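Wednesday at the Orncombe Wax and Display Works

The bus from Haltby drops you at the bottom of the hill, and the open day was at the top of it. I had brought the wrong shoes and a printed map, which showed the hill as flat.

Orncombe has been making pretend food since my grandmother was buying the real kind. Shop windows, stage plays, model homes where the kitchen needs to look as though someone healthy lives there. Admission was 3 dollars, and you got a sticker.
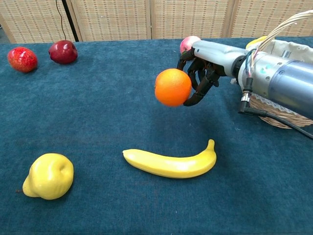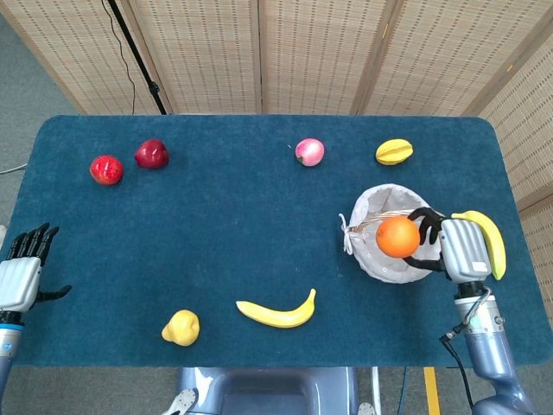 Fake fruit on a teal tabletop.

The tour started at 11, or at 11 by the clock in the lobby, which runs slow. Our guide took us through the casting room first. It smells like a candle store that has been shut up all summer. Molds are kept on shelves up to the ceiling and every one has a number. Number 471 is a lemon. I asked what happened to the lemons before it and was told there was only ever one lemon, the other numbers being cheeses and cuts of ham.

The paint room is the part worth the climb. A fruit comes in looking like a bar of soap and gets its color in thin coats, with a day of drying between them. Grapes are the worst job in the building and go to whoever was last back from lunch. The painters don't work from photographs. They have a bowl of real produce on the windowsill, replaced on Mondays, so anything painted on a Friday tends to look a little tired. Customers apparently like the Friday pears. They find them more honest.

Lunch was in the cafeteria, run by an outfit called Duangkaew, and it was the best thing I ate all month. Green curry, sticky rice, a slice of mango. I poked the mango with a fork before committing to it, and noticed that the rest of my table had done the same.

After lunch there was a talk on the Gekis line, their range for restaurants, in which noodles hang from a fork with no visible means of support. A bowl of those costs 900 dollars. The man next to me wrote this down and underlined it.

The gift shop sells seconds. I came home with a bruised-looking plum and half a bagel, and the plum has already fooled my brother-in-law, who has a chipped tooth and is not speaking to me.

The next open day is in December. Parking is behind the loading dock, and the restrooms are down the stairs past the hams.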